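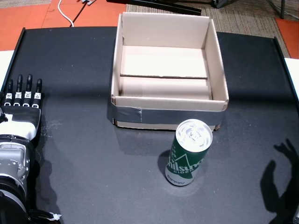 To: members list, Plekthorpe Allotment Gardens
Date: Monday, October 10, 2022
Subject: Re: Water on the lower plots

Hello all,

I read the message from last week and want to answer to the part about the barrels.

> The tap by the lower gate will be closed from the end of the month
> until April. Members who need water in winter should collect it
> from the roof of the tool shed. We can order barrels together if
> there is interest. Please tell the list how many you want and
> whether you need a stand.

I would like to order 2 barrels, both with a stand. My plot is number 132, at the end of the path, and the shed is quite far for carrying. So I ask also if it is permitted to put a barrel at the small glasshouse on my own plot. The rules say that each container over 100 liters must be approved, but they do not say by whom.

About the price: Desmet offers a lower price from four barrels, and they deliver to the gate. Moltau is cheaper for one piece, but there you must pick it up yourself, and I have no car. If two more barrels are wanted by other members, we reach the number for Desmet.

One more question. In the first winter I left my hose connected and it cracked in the frost. Must the tap in the barrel also be removed, or is it enough to leave it open? The seller could not tell me this.

I can be at the gate for the delivery on any morning, please only write to me one day before.

With kind regards,
Plot 132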